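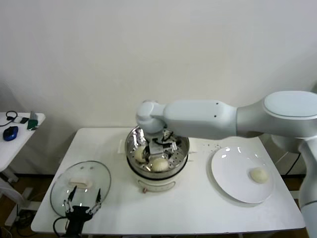 Picking up soft food is a good second task for a student robot club, once the arm can move blocks without knocking them over. Our club in Skendstead spent most of November on steamed buns: take them out of the steamer basket one at a time and put them on a plate. Use a round steel basket like ours if you can, with the plate set out on the right side of the table and the glass lid flat on the left. The arm reaches over from the right and comes down into the basket from above, so the wrist has to point straight down before the gripper gets near the rim.

What you need

An arm with a small parallel gripper
A steamer pot and a plate
Buns (buy extra)
Masking tape and a ruler

Step 1. Fix the layout
Put the pot where the arm can reach the whole basket with the elbow still bent. Mark the pot and the plate with tape on the table. If someone bumps the pot you can put it back without teaching every point again.

Step 2. Practice cold
Leave the cooker unplugged. We did all our programming with cold buns, and only a teacher handles the pot when it is hot. Steam is bad for the gripper motors too.

Step 3. Teach the points
You need a safe point 120 mm above the rim, a grasp point for each bun, and a release point over the plate. Always go back to the safe point between moves. Miłosz skipped it once to save time and dragged the basket off its base.

Step 4. Set the grip
Close the fingers a little at a time until the bun lifts. Too tight and you get two dents and a lot of crumbs. Write down the setting that works, and check it again with a new batch, as fresh buns are softer.

Step 5. Lift and place
Go up slowly for the first part of the lift. The bottom of a bun can stick to the holes in the basket floor. Lower it until it touches the plate, open the fingers, wait one second, then go up.

Step 6. Run it and keep a log
Write down every try, including the bad ones. We logged 130 tries and most of the drops came from two grasp points that were too close to the rim. Moving them 14 mm toward the center fixed it.

The code for the Ikora controller is in the club folder. Ask Halldóra for the password.

Posted 2018-12-10 by Ryszard Lis
Shares: 14

2 comments

Vitória Morais
Did you try putting parchment under the buns? We had the same sticking problem at Narnen and it helped, but then the paper came up with the bun half the time.

Genowefa Laskowska
My group is starting this after the break. Is the safe point measured from the fingertips or the wrist?

Related
Moving blocks without knocking them over
How we label our cables
Notes from the Frimpong student meet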